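Tralham Technical Readers > Handling Tools > Part 2 > Chapter 3

Contents Previous Next Glossary Index

Chapter 3
Setting Up and Caring for a Hand-Held Gripper

3.1 What this chapter covers

In Chapter 2 we studied the arm and its controller. Now we come to the part which touches the object. The hand-held gripper is a simple tool, and for this reason many students give it too little attention. They check the software for one hour and the fingers for one minute. In our teaching workshop at Lyons the result was always the same: the grip became worse a little every week, and the recordings from the beginning of a month could not be compared with those from the end.

In this chapter you will learn to inspect the soft fingers, to seat the mounting plates, to set the opening, and to make a grip test with ordinary objects. The last section explains how to keep a service record. You need a small screwdriver, a clean cloth, and a firm table. A dining table is good enough.

3.2 The fingers and the plates

The fingers in this chapter are of the ribbed type. When the finger presses on an object, the ribs let it bend and follow the shape. A hard flat finger touches a round bottle along one narrow line, but a ribbed finger can wrap a little around it. This is helpful when the shape is not regular, as with bottles which have a waist or a pattern in the plastic.

Each finger is fixed to a plate, and the plate is fixed to the tool with screws. Most faults begin at the plate. If one screw is looser than the others, the plate turns by a very small angle, and the tip of the finger moves much more than the plate does. The student then sees a bottle which leans to one side and believes that the finger is worn.

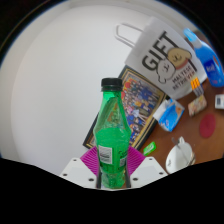
Figure 3.1 A soda bottle held between the two ribbed fingers. The mounting plates are the white parts below them.

Before you put a new finger on an old plate, clean the plate with the dry cloth. Do not use oil. Put in all the screws by hand first, then tighten them in turn, a little each time. If you tighten one screw fully before the others are started, the plate will sit crooked and you must begin again.

3.3 Setting the opening

Open the gripper completely and hold it above the table, with nothing between the fingers. Look along the tool from behind. The two tips should be at the same height, and each should lean toward the center by the same angle. Close the gripper slowly and watch where the tips meet. They should meet on the center line – if they meet to the left or the right, return to section 3.2 and check the plates.
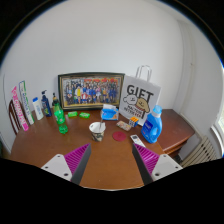 Repeat the movement 13 times. It is tiring, but a fault in the slide often does not show in the first few movements. Listen also to the sound. A regular soft sound is normal. A click which comes at the same point each time usually means that dirt is in the slide, and it must be cleaned before the tool is used again.

Our older tools came with the Guvel slide, which has a stop screw at the back. Turn this screw in steps of one quarter and try the opening after each step. The newer Drirnalora slide has no stop screw, and its opening is set in the software (see Chapter 5).

3.4 The grip test

For the test choose an object which is smooth, light, and higher than the fingers. A plastic bottle is suitable, and its cap must be closed. Stand it on the table and bring the fingers to it from both sides at the same time. Close until both fingers touch, and then a little more. The bottle should not turn and should not move toward one finger. 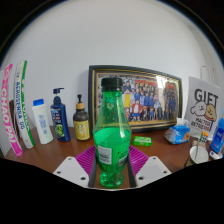
Lift it by the width of a hand and wait. If the bottle slips down slowly, clean the contact side of the fingers and try again. If it still slips, the fingers are too soft and should be changed. In our workshop a pair lasts for almost 500 grips, but this depends very much on the objects. Paper and cloth are gentle to the fingers, and sharp plastic edges are not.

3.5 The service record

Write one line for each inspection: which tool, which pair of fingers, what was found, and what was changed. Write it also when nothing was changed. In July we had a tool with a loose plate, and the fault was found only from three short lines in such a record.

Exercise 3.1 at the end of the chapter gives a blank record page for you to copy.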